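Contact Stress, Wear and Surface Finish: Notes for Unit 5

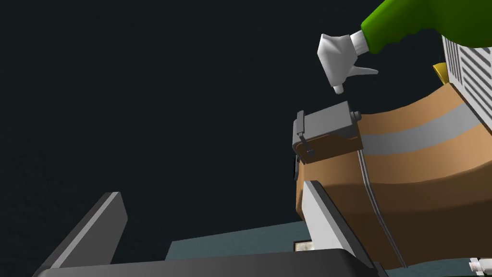
Mojtaba Shokri

These notes cover the contact of solid surfaces under load, the wear that follows, and how surface finish is specified on a drawing. They assume the material from Unit 4 on elastic moduli and yield. Symbols are the same as in that unit unless restated.

5.1 Real and apparent area of contact

Two nominally flat faces pressed together touch only at the peaks of their roughness. The apparent area A is the area given by the outline of the faces. The real area Ar is the sum of the small spots where material meets material. For machined metals under ordinary loads Ar is a small fraction of A.

At each spot the local pressure is high enough that the softer material yields. Yielding continues until the total real area can carry the load. If H is the indentation hardness of the softer material and W is the normal load, then

Ar = W / H

The apparent area does not appear in this expression. A brick laid flat and the same brick stood on end have the same real contact area under this model, although the number and spacing of the spots differ.

The model fails in two common cases. For rubbers and soft polymers the contact is mostly elastic and the real area can approach the apparent area at moderate load, after which it stops growing in proportion. For very smooth faces that are clean and well matched, surface forces add to the load and the real area at W = 0 is not zero.

5.2 Friction

If the spots must be sheared for sliding to occur, and the shear strength of the junctions is s, the friction force is

F = s Ar = s W / H

so that the coefficient of friction is mu = s / H. This gives the two classical results: F is proportional to W, and F does not depend on A. It also predicts values that are too low for most clean metal pairs. The usual correction is to allow the junctions to grow under combined normal and shear stress. The derivation is in the supplementary sheet and will not be examined.

A thin soft film on a hard backing gives low s with high H. This is the basis of lead and tin overlays in plain bearings.

Static and sliding coefficients should be quoted separately. Where only one value is given in a table, treat it as sliding unless the source states otherwise.

5.3 Hertz contact

For curved bodies in elastic contact, the results of Hertz apply under the following conditions: the contact is small compared with the radii, the surfaces are smooth and frictionless, and the strains are within the elastic limit.

Sphere on flat, radius R, load W, effective modulus E*:

a = (3 W R / 4 E*)^(1/3)
p0 = 3 W / (2 pi a^2)

where a is the radius of the contact circle and p0 is the peak pressure at its center. The effective modulus is found from

1/E* = (1 - v1^2)/E1 + (1 - v2^2)/E2

Note that p0 rises as the cube root of W. Doubling the load raises the peak pressure by a factor of 1.26.

The largest shear stress is below the surface, at a depth of 0.48a for v = 0.3. Yield therefore starts beneath the surface, and a part may be damaged internally with no mark on the outside. Rolling bearings that fail by pitting often have cracks that began at this depth. With friction at the contact the point of largest shear moves upward, and for mu greater than 0.3 it is at or very near the surface.

Worked case. A steel ball with R = 5 mm is pressed onto a steel flat with W = 100 N. Take E = 210 GPa and v = 0.3 for both.

1/E* = 2 (1 - 0.09) / 210 GPa, giving E* = 115.4 GPa
a^3 = 3 (100)(0.005) / (4 x 115.4 x 10^9) = 3.25 x 10^-12 m^3
a = 0.148 mm
p0 = 150 / (pi x a^2) = 2.18 GPa

This is above the pressure at which mild steel first yields and below the limit for a hardened bearing steel. The mean pressure is two thirds of p0.

5.4 Wear

Wear is the progressive loss of material from a surface in relative motion. The mechanisms treated in this course are adhesive, abrasive, fatigue and corrosive wear. More than one is normally present.

The Archard equation relates the volume removed V to the load, the sliding distance L and the hardness:

V = K W L / H

K is dimensionless. It can be read as the chance that a junction produces a loose particle, although this reading should not be pressed too far. K varies over several orders of magnitude and depends on lubrication more than on any other factor. It is measured, usually on a pin-on-disk machine. A value obtained on one machine should not be carried to a different geometry without a check.

Students often make two errors with this equation. The first is mixing hardness in kgf/mm^2 with load in newtons. Multiply the Vickers number by 9.81 to obtain MPa. The second is applying the equation through a change of regime. Many metal pairs pass from mild to severe wear at a fairly sharp load, and K on one side of the change says nothing useful about the other.

Abrasive wear follows an equation of the same form. Hard particles trapped between the faces (three-body abrasion) usually give a lower K than fixed grit (two-body abrasion), as much of the time the particles roll and do not cut.

5.5 Case data: the Himgate guide rail

The test set for this unit is a flat rail and slider run dry. Material codes are those used in the lab: Drastix is the filled polymer slider, Rotent is the through-hardened steel rail. The run length was 851 m at constant speed. The normal load was 73 N. Mass loss was taken on the slider only, after cleaning and drying to constant weight.

Convert mass loss to volume with the density on the lab sheet before using the Archard equation. State K and also the specific wear rate k = V / (W L) in mm^3/(N m). For polymers k is preferred, as the hardness of a polymer depends strongly on the time of indentation and H is poorly defined.

The first part of the run should be treated separately. During running-in the highest peaks of the rail are worn or filled with transferred polymer, and the rate drops to a steady value. A rate taken over the whole run will be too high if it is used to predict long service. Plot V against L and fit the straight portion.

The Rashti series repeats the run with a film of light oil. Use it for comparison in question 3 only.

5.6 Surface finish

Ra is the mean absolute departure of the profile from its mean line over the sampling length. Rq is the root mean square departure. Rz is a peak-to-valley measure, and its definition has changed between standards, so the standard must be named with the value.

Ra alone does not fix the shape of a surface. A profile with tall peaks on a flat base and one with deep valleys in a flat plateau can have the same Ra. The second will carry load and hold oil much better. Skewness separates them: it is positive for the first and negative for the second. Plateau honing of cylinder bores is intended to produce negative skewness.

The cutoff length separates roughness from waviness and must be stated. For a turned face with Ra between 0.1 and 2 micrometers the usual cutoff is 0.8 mm. Direction matters as well. Measure across the lay unless the drawing says otherwise.

5.7 Problems

1. Repeat the worked case in 5.3 with an aluminum flat, E = 70 GPa and v = 0.33. State whether yield is expected, and give the yield stress you have assumed.

2. Find the depth of maximum shear for the steel case. Comment on the depth of hardening needed.

3. From the Himgate data find k for the steady portion of the run. Compare it with the Rashti value and name the mechanism you think is dominant in each.

4. Sketch two profiles with equal Ra and opposite skewness.

Solutions are due at the Friday session. Show units at every step.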